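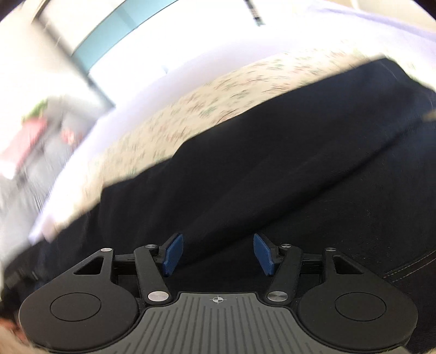

My saves are gone again, wrote Hertta Heinonen, all of them, and the new phone says I'm a beginner. Her message landed at twenty to eight in the morning, before I'd found my glasses, and I knew exactly the cold feeling she meant. She had been playing Dunavgate for the best part of two years. She had the harbour, the second harbour, the ridiculous gold lighthouse that takes an age to unlock. Then she moved from one make of phone to another, signed in with what she thought was the same account, and was greeted by the little tutorial fox asking whether she'd like to learn how to build a jetty.

I've been meaning to write about cloud saves on mobile games for ages, and Hertta's fox finally pushed me into it. It's a dull-sounding subject right up until the moment it happens to you. Then it's the only subject there is.

Let me say at the start that I'm not a developer. I play too many games on my phone, I swap phones more often than is good for my bank balance, and I go back and forth between the two big camps depending on which one has annoyed me less that year. So I've done this move in both directions, several times, and I've lost things both ways. I once lost 162 levels of a puzzle game called Fillora on a train, somewhere in a tunnel, because I pressed the wrong one of two buttons. I'll come back to that, because I'm still cross.

The trouble begins with the word "account". When you open a new game you usually get a screen with a few ways in. There's the one belonging to the phone's own gaming service, there's often a social login or two, there might be an email option, and there's nearly always a big cheerful button that says Play as Guest. We all press Guest. Of course we do! We want to see if the game's any good before we hand over our details. And the game lets us carry on as a guest for months, quite happily, without so much as a cough.

What Guest means, in most of the games I've tried, is that your progress lives on that handset and maybe on the developer's server under a long string of characters you'll never see. If the phone goes in the canal, so does the lighthouse. Some games do print the string in tiny grey letters at the bottom of the settings page (Dunavgate does, bless it) and if you've had the good sense to take a screenshot then the support people have something to work with. Hertta hadn't. I hadn't either, until I checked mine while writing this, and now I've got it saved in two places like a nervous squirrel.

The next layer up is the phone's own service, and this is where people feel safe. You've signed in, there's a little banner welcoming you back, your achievements pop up with a nice noise. Surely that's everything looked after? Well, it depends. An achievement and a save are separate things, and a game can use the service for one and ignore it for the other. I had a racing game for a while that would proudly tell any new device that I'd won the Winter Cup and then make me start in the slowest car with no money. All the glory and none of the garage.

And even where the save does follow you, it generally follows you only within the same camp. Change tablets but stay with the same make and you'll probably be fine. Cross the river to the other side and the service you were relying on simply isn't waiting for you on the far bank. That's what happened to Hertta. She'd linked the game to the old phone's service and to nothing else, and on the new one she signed in to something with a very similar-looking button. The game had never heard of her.

What does work, nine times out of ten in my experience, is the developer's own account. I know. Another password, another newsletter you didn't ask for. I moaned about this for years. The strategy game Bondarchuk nagged me to make a "Citadel Pass" every single time I opened it and I dismissed it every single time, out of pure stubbornness, and then I changed phones and it turned out to be the one thing that would have carried my fortress over. I made the pass that evening for the new fortress. It has followed me across three devices since then without losing a single turnip.

Now, the two buttons. If you've got a game linked and you open it on a second device, at some point you're likely to see a box that says there's a conflict. It'll offer you the local save and the cloud save and ask which you'd like to keep. In a kind game, each one comes with a date and a level number and perhaps a picture of your town. In Fillora, as it was then, the box said "Keep this data?" and the choices were Yes and Continue. I ask you! I was in a tunnel, I'd played precisely one level on the new phone while waiting for the signal to return, and I pressed Yes. This data was the one level. It went up to the cloud the moment we came out into daylight and flattened everything I'd done since the spring.

I did write to them, and a very nice person wrote back to say they couldn't undo it but would I like 200 gems. I took the gems. I'm not proud.

They've since changed the box, and it now shows both saves side by side with the level numbers in large type, and the destructive choice asks you a second time. I'd love to see every game do that. It can't be a huge job, and a lot of us only meet that screen once every couple of years, when we're tired and excited about a new phone and clicking through things at speed.

My own routine these days goes like this. Before I wipe the old phone I open each game I care about, while I've got decent wifi, and leave it sitting on its main screen for a minute or two. I look in the settings for anything labelled link, bind, connect or transfer, and I link everything it'll let me link. I photograph the player number. Then I install the game on the new phone and I don't play it. I go straight to settings, if it'll let me past the tutorial, and sign in there. Only when I've seen my own town or garage or fortress on the new screen do I go back and clear the old one. With 10 or so games that's most of an evening, and I put something daft on the telly and get through it.

Some games use a transfer code instead, and these need a bit of care. You generate the code on the old device, type it into the new one, and the progress hops across. Lovely idea. But the codes often expire, and they may work only once, and I've seen at least one that cleared the old phone the second it was made. Sestov, the card game with the gloomy bears, gives you a code that's good for up to 6 hours. I made mine at bedtime, feeling organised, and had to beg for another in the morning.

Purchases are their own headache. If you paid to remove the adverts on one platform, that payment belongs to that platform's shop, and there's a fair chance you'll be looking at adverts again on the other side even with your save intact. Coins and gems you've already bought might come along or might not. I've had games where the spending money travelled and games where it stayed behind, and one where it stayed behind but could still be seen, greyed out, with a padlock on it. That felt personal. If you've spent real money, ask support before you move, and ask them which bits cross over. You'll get a clearer answer before than after.

Do I think the big companies could sort this out between them? A bit, yes. There's no law of nature that says a harbour full of imaginary boats has to be tied to the shape of the phone it was built on. The developers who care already get round it with their own accounts, and the small ones, who can't afford to run servers for years on end, lean on whatever each platform gives them for free. I've got a lot of sympathy for the small ones. I've got rather less for the enormous hits that make a fortune and still hide the link button three menus down behind a picture of a cog.

As for Hertta, she still had the old phone in a drawer with a cracked screen, and it still charged. We did it over messages one lunchtime. She opened Dunavgate on the old one, found the linking page under Harbourmaster's Office (who would look there?), added her email, and waited for the tick. Then she deleted the game from the new phone, put it back, skipped the fox, and signed in with the email. There was a long pause at her end. Then she sent me a screenshot of the gold lighthouse, followed by a second message asking whether I knew how to get the third harbour, and I don't, so if anyone reading has managed it, please write in.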